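Clubs > Prurkura Robotics Club > Meetings > Minutes, November

Print this page | E-mail this page

PRURKURA ROBOTICS CLUB
Minutes of the November meeting

The meeting opened at 6.30 pm. Apologies had been received from two members of the build team and were accepted. The minutes of the October meeting were agreed with one correction: the spare bearings were ordered, but had not been paid for. They now have been.

1. Matters arising

The broken drawer runner on the tool cabinet has been replaced. The request for a later finish on build nights was granted, and we may now stay until 9 pm provided the last person out signs the sheet by the door. There was a cheer for this.

2. Cladero Challenge

Our entry has been accepted! The task this year is laundry, and teams must have a machine fold garments it has not met before. Entries are judged on neatness first and time second. The garments are handed out on the day, so we can't train on three favourite tea towels and hope for the best (which was, the chair reminded us, last year's plan).

The full rules were passed round. Members liked the rule allowing teams to teach their machine from human demonstrations, as this is the way we had already started to go. It was agreed to enter the T-shirt class and leave the trouser class for another year. One member spoke up strongly for trousers and asked for that to be minuted.

3. Folding project 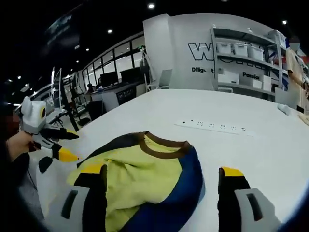
The folding group gave its report and it was a very good one. The target is 2,000 recorded folds before the spring, and the group is pleased with the quality of what it has so far. Much of the talk was about working in pairs, with a hand-held gripper on each side of the shirt, and how hard it is to learn to wait for your partner. Collars came up again. A ribbed one like the brown collar on the yellow-green shirt shows which way up the garment is, even when the body is bunched, and the group would like more shirts with a collar in a different colour. Panels are useful for the same reason, and the navy one down the side of that shirt was mentioned as a good landmark. Plain shirts are still needed too, as the judges may well hand us one.

There was a long and happy argument over whether to smooth the cloth flat before the first fold. Half the group always does. The others think it wastes time and teaches the machine to be fussy. Agreed to record 50 folds each way, using the same shirts, and compare them at the next meeting.

It was also agreed that people should write down which shirt they used before they start a recording and not afterwards from memory.

ACTION: folding group to draw up a one-page guide for new pairs.
ACTION: all members to bring in old T-shirts, washed please, any size.

4. The Droltier arm

The arm is running again after its new wrist joint was fitted. It picked up a sleeve at the first attempt on build night and dropped it at the second, and both were greeted with applause. The software group wants to slow the closing speed and will try 4 settings before choosing one. Any member who would like to learn to drive the arm should put their name on the list. No experience needed, and it really is great fun.

5. Money and parts

Van Rooij has offered us a discount on gripper pads if we order before the end of term. Agreed to take up the offer. The subscription stays as it is.

6. Any other business

Could whoever borrowed the small hex keys please return them.

A visit from the junior club was suggested. Everyone was in favour, and the juniors will be asked to try a few folds themselves.

The meeting closed at 8.10 pm. Next meeting in December, same room, same time. Mince pies will be provided.

Related items
Minutes, October
Cladero Challenge: rules for the T-shirt class
Droltier arm: sign-up list
How to join the club
Build night times this term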